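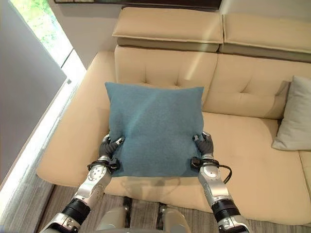
Ceken grasp planner, soft goods branch. Takes head camera RGB, gives back two wrist poses plus finger closure for each hand. Soft stuff only - pillows, cushions, folded blankets. Default pair is the two lower corners, one hand each, like on the teal pillow against the sofa back. Beige leather under a window is hard on the segmenter, so keep the exposure lock on.

Install
Needs the Vilon driver built first. Then run setup, then calibrate, in that order.

Known issues
- cable loop at left wrist gets segmented as fabric somtimes, mask it
- planner times out at 250 ms, no retry yet
- closure above 98 is ignored

Questions to Emília Murín.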